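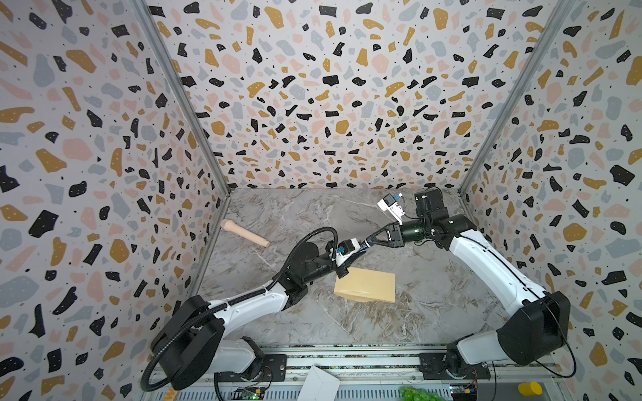
Progress report to the Giannakopoulos Fund
Jestadine Paper Records Project
2026-02-08

Hello again, and thank you for the kind note after the last report. I've tried to keep this one shorter, though I see I've said that before.

Where we are

The sorting is going well and I'm pleased with it. When I wrote in July we were still pulling boxes out of the back store at Mevau and finding that the labels on the outside had very little to do with what was on the inside. We now have 48 boxes opened, checked and listed, and the remaining 30 are stacked in the order I want to do them in (smallest first, which I know is cheating a bit, but it does wonders for morale).

Most of what comes out is plain office paper in manila folders. Some of it is lovely – old rate books, the odd hand-drawn plan – and a lot of it is blank sheets that somebody put in a folder for later and never came back to. I had budgeted hardly any time for blank paper, which was silly of me, as every sheet has to be turned over before we can be sure there's nothing on the other side. The blank stock is being kept in one place for now. I'd like to pass it on to the school in Jestadine once the job is finished, if you have no objection.

Folders

You asked whether we could reuse the existing folders and save on the stationery line. Yes, mostly! The rule I've settled on is that a folder stays in use if the fold is sound and the corners still stand up. Scuffs on the front don't matter. A lot of them have a rubbed patch or a few dark specks and they hold paper perfectly well, so I'd be daft to throw them out for looking tired.
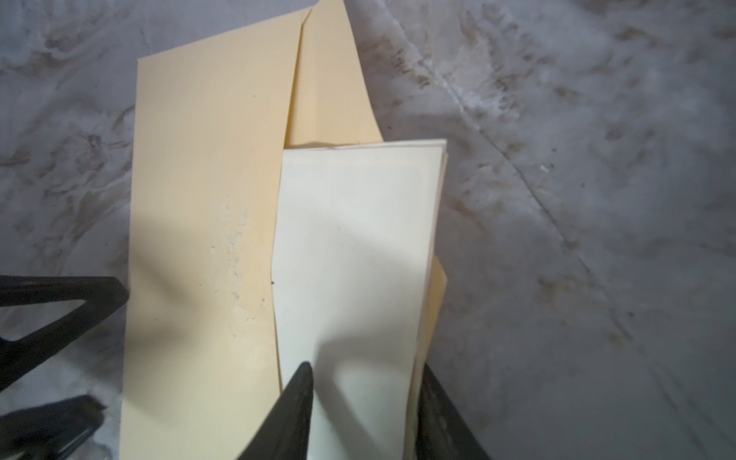

What does matter is how the paper sits. If a stack goes in at a slant, the edges stick out at the side and get bent the moment the folder goes into a box, and then you've got a folder that looks filed and isn't. So we square the sheets up, tuck them well down behind the front panel and check the side edge before anything is put away. It's a fiddly little job and it slows you down at first, but I've stopped finding curled corners in the finished boxes and I'm very happy about that.

For the folders that really have had it, I've ordered replacements from Gridetti in the same buff colour, so that the shelves don't end up looking like a patchwork. They came in packs and I've opened two so far. I don't expect to need more than 90 new folders by the end, well under what we put in the bid.

The worktop and surround

This was the bit I was nervous about, having spent your money on something that looks rather cheerful for a filing project. The grey marbled surface has been a good choice. Manila shows up clearly against it and so does white paper, and a stray sheet is easy to spot before it wanders off into the wrong folder. It wipes down with a damp cloth too.

The walls were more of a gamble. I did ask for plain off-white, but the terrazzo print was in stock and the plain one wasn't, and after looking at it for months I've grown properly fond of it. The mustard flecks in particular. Aluminium posts finish off the corners, so there are no raw edges for paper to catch on.
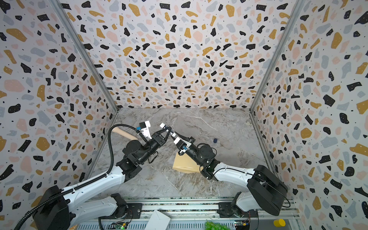

The terrazzo-style walls and marble-effect surface, Mevau.

Money

We're slightly under on stationery for the reasons above and slightly over on shelving, where I got the depth wrong and had to send a set back (the carriage was ours to pay, sorry). Overall it comes out level. The full sheet is attached separately with the receipts in date order.

Things still to sort out

The listing needs a second pass. I've been inconsistent about whether a folder with no title gets called "untitled" or is named after whatever is on the top sheet, and I'd like to go back and make them all match. The oversize plans also need somewhere flat to live. They're under a board at the moment and I'd rather they weren't.

I'd like to move one week of the sorting time across to the listing, if you're comfortable with that. A quick yes by email would do.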